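Flarneo two-arm cell: progress report for January
Prepared for Imden by Hagos Tefera

Summary

The cell is running again, but I would not call it fixed. We billed 41 hours against maintenance this period, more than setup and trials together, and I doubt the February plan allows enough for the same.

Gripper upkeep

Ivana Farías replaced the red fingertips on both grippers and re-seated the right wrist. The supplier, Gullateck, says a set of tips lasts the length of a project. We have now gone through 2 sets, so I am treating that claim with caution. Cable routing at the right wrist is still a loop over the top of the arm - acceptable for slow moves, in my view, and no more than that.

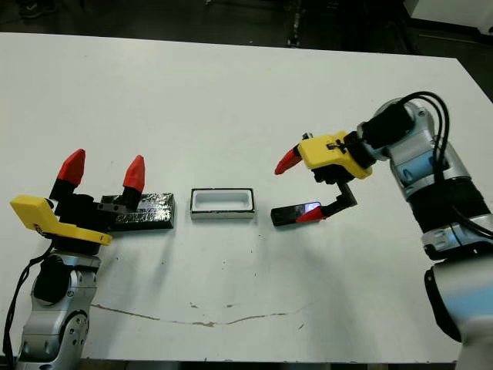
Right gripper at the dark piece, with the tray to its left.

Pick checks

Tolera Yilma wrote a check routine of 5 poses, to be run after any work on the wrists. It keeps the same layout each time: wrapped block on the left, tray in the middle, and the dark piece handled by the right arm. He reports 100 clean cycles. I have asked for the logs, as his count leaves out the restarts. 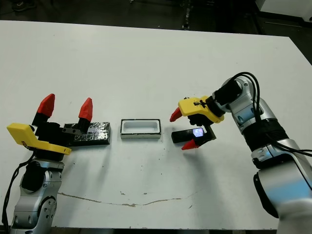 Open items

Noel Policarpio still owes us a spare gripper housing. The scuffed table top stays as it is until Imden decides who pays for a new one. I would hold the next payment to Gullateck until the wear question is answered in writing.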